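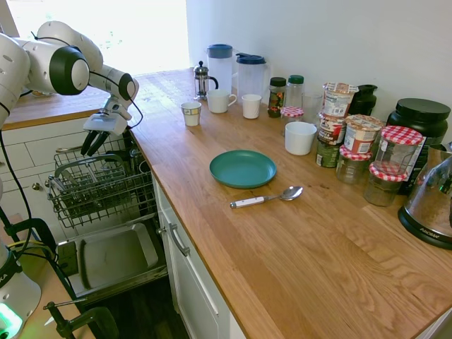 *Wooden kitchen worktop, with a French press and two pitchers at the back.*

# Tirkitz Worktop Oil, clear matt

Tirkitz is a hardening oil for kitchen worktops, chopping blocks and table tops made of solid wood. It goes into the wood and does not make a layer on it, so there is nothing which can peel. The surface remains matt and you can feel the grain with the hand. The colour becomes a little warmer, as when the wood is damp.

We make the oil at Aksoy in small batches. The recipe comes from Müzeyyen Erdem, who first prepared it for the tables in her brother's tea room, and it has been changed only one time, when we took out the orange oil. Several customers did not like the smell of it near food, and we agreed with them.

## What is in the tin

Linseed oil, tung oil, carnauba wax and a drying agent without cobalt or lead. There is no colour and no perfume. The smell is that of linseed, quite strong on the first evening and then weaker every day.

- Article number: 537
- Finish: clear, matt
- For: oak, beech, ash, walnut, maple, bamboo
- Not for: lacquered or varnished wood, laminate, outdoor furniture
- Drying time between coats: 18 hours
- Store: closed, upright, away from frost

The lid must be pressed down well after each use. If a skin has formed on the oil, cut it around and lift it out. The oil below it is still good, but please pass it through an old stocking before you use it.

## How to use it on a new worktop

The wood must be bare, dry and free from dust. Sand in the direction of the grain, first with 120 paper and then with 180. We do not advise to go finer, as very smooth wood takes less oil.

Stir the tin well. Put the oil on with a cotton cloth or a short brush, thin and even, and let it stand for twenty minutes. Where the wood has drunk everything, give a little more. After this wipe away all the oil that is left on top. Please take this step seriously: oil which stays on the surface becomes sticky, and it will still be sticky next week.

A new worktop needs three coats. The cut edges around the sink and the hob need four, and so does the underside of the wood above a dishwasher. When the door is opened after a hot programme the steam rises exactly there, and this part is forgotten by nearly all fitters. If the worktop is already mounted, you can reach it with the door open and a small brush. Let the machine cool first, and cover the upper rack with newspaper.

You can use the worktop carefully one day after the last coat. Keep water away from it for one week.

**Important:** cloths with linseed oil can catch fire by themselves. Lay them flat outdoors to dry, or put them under water in a closed metal tin before you throw them away.

## Care

Wipe with a damp cloth and a drop of mild soap, then dry. Do not use scouring powder or vinegar. Coffee, red wine and beetroot should be wiped soon. A black ring under an iron pan comes from the tannin in oak; it can be sanded out locally and oiled again, and after a month you will have difficulty to find the place.

How often you must renew the oil depends on the kitchen. Drop a little water on the wood. If it stands in pearls, all is well. If it goes flat and the wood becomes dark, it is time for one thin coat. Near the sink this may be twice in a year.

## Questions we receive

**Can I put it over another oil?**
Usually yes, if the old oil is fully hard. Over pure wax, no. The wax must first be removed.

**Is it suitable for contact with food?**
When it is fully hard, yes. Please wait three weeks before you cut bread directly on it.

**My worktop has white spots after oiling.**
Probably the wood was still damp. Wait some days, rub lightly with a grey pad and oil again.

**Do you have a white version?**
Not yet. Remzi Canpolat is testing one on ash, and he is not satisfied with how it looks at the joints.

## Ordering

The tin is sold alone or as a set with two cotton cloths, a grey pad and a small brush for the edges. You find it in our own shop and at Gatau and Stududum, who also keep sample boards in oak and beech. Orders by post leave us twice in the week. We cannot send the oil by air.

If you are not certain which wood you have, send a photograph and the approximate age of the kitchen to Iqra Khattak in our customer service. She answers in English and Turkish. For joiners and kitchen fitters there is a larger can with a tap, with prices on request from Nermin Altıntaş.

Product sheet last changed: June 11, 2018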